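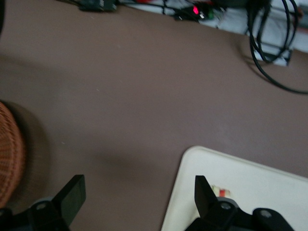 Unit 4: Clearing and Zoning a Work Surface. A surface is divided into zones before any item is sorted. Zone A is open area and stays free between tasks. Zone B holds containers, and Zone C holds powered items and their cables. A matte, grayish-brown top suits Zone A because dust shows as faint specks and can be wiped before work starts. Small cylindrical items roll when laid on their side, so they go on a tray, as with the white one with the red band. The wicker basket at the left edge is a Zone B container. Electronics and cables stay beyond the far edge of the working surface.

Procedure for the Utirton exercise (30 minutes)
1. Remove everything from Zone A.
2. Wipe the surface in one direction.
3. Return trays first, then baskets.
4. Route cables last.
5. Record the open area in square inches on sheet 231.

A result under 2,000 square inches is repeated. Sheets are due in April. Reading: Lumanlan course pack, p. 194.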